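Keeping a shared workroom in order: floors, walls and things on wheels
Speaker notes, Danjuma Shehu
Ultau building users' meeting, November
Slot: 20 minutes with questions. Clicker is in the lectern drawer.

Slide 1. Title
Say good morning, say which room I mean. Several people will only know it by its old name, the Schnyder store. Mention that Regula Thaler did the floor plan and that she is taking questions on storage at the end.

Slide 2. What we took on
It was a storeroom until we got the keys. The budget for the first year was 2,539 francs, for everything that wasn't rent. Of that, 1,595 went on electrical work before we had bought a single shelf. Pause on this. People planning a room of their own tend to put the sockets last on the list, and they should be first.

We decided early to leave the shell alone. Floor, walls and ceiling stay as they are and the money goes on what stands in the room.

Slide 3. Ceiling and light

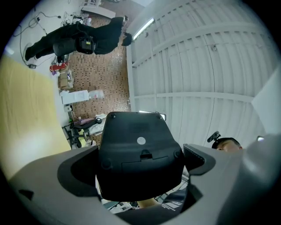 White metal ceiling panels and a long fluorescent fitting over the tiled floor.

Two points here. First, the ribbed metal makes the room loud. Dropping a spanner is a bad experience for everyone. We priced sound panels and put it off for a year. Second, the light. Urs Rainer wanted lamps on every bench. We said try it for a month with the ceiling lights alone and see who complains. Two people did, and they got lamps.

Small patterned tiles hide things. A dropped screw or washer is very hard to find on them. Tell them about the magnet on a stick, which cost almost nothing and gets used every day. If you do close work on the floor, put a plain mat down first.

Slide 4. Zones
Skip quickly if running late. We divided the floor into three: benches, open floor, and what Regula calls the edge. Benches are for work you leave overnight. Open floor is for work you clear at the end of your session. The edge is for everything that lives there permanently.

The rule on the open floor is that it belongs to whoever is booked on it. Walk round, don't walk through. Bags and coats go to the edge.

Slide 5. Cables and chairs
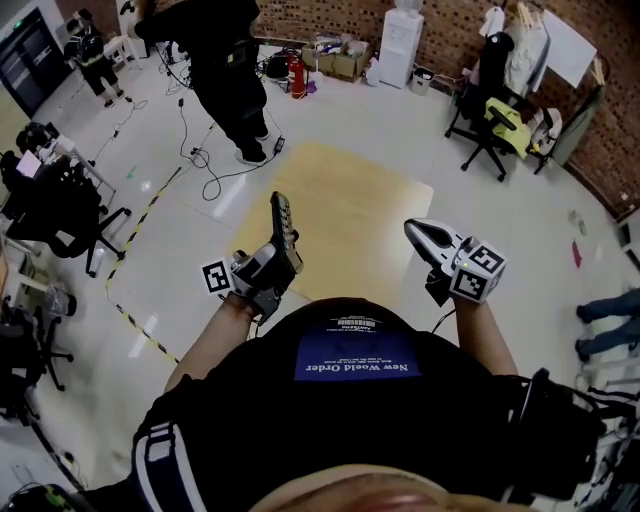
Cables on the open floor are still our biggest problem and I want to spend three or four minutes on them. We have rules for the benches and they mostly work. On the open floor we have a tape line and good intentions. Look at the black cables lying round the feet of the person beyond the mat, with a small power adapter in among them. The yellow and black tape marks a boundary and does nothing about what is on the tiles inside it. Remo Lehner has suggested reels hung from above, and we have asked Fornine for a price. Until then the rule is one cable per job, run along the tape and stuck down at both ends.

Next, chairs. Office chairs roll into the open floor on their own account, or so you would think from the log. They also turn into coat stands. Same slide, top right: a cloth over the black one, a few steps from the hanging rack. Ask for a show of hands, who has done this. Put my own up.

Slide 6. The back wall
Stay on general points. Anything people need in a hurry goes on the back wall, and its floor space is kept free. Extinguisher first, then water, then bin. Water and bin side by side saves a lot of cups on benches.

Boxes of odds and ends are allowed on the back wall if they have a name and a month on them. Selina Hubmann goes through them every quarter. Unnamed boxes go to the Surivov swap shelf downstairs. We lost a good drill that way, and it was mine.

Slide 7. What we would change
Sockets at bench height. More hooks, fewer racks. A door wide enough for a trolley. Sound panels, if the second-year money comes through. I would also buy chairs without castors for the benches, though Urs disagrees and will say so.

Slide 8. Contacts
Leave this up during questions. Floor plan copies are on the table by the door. If someone asks about rent, pass it to Selina.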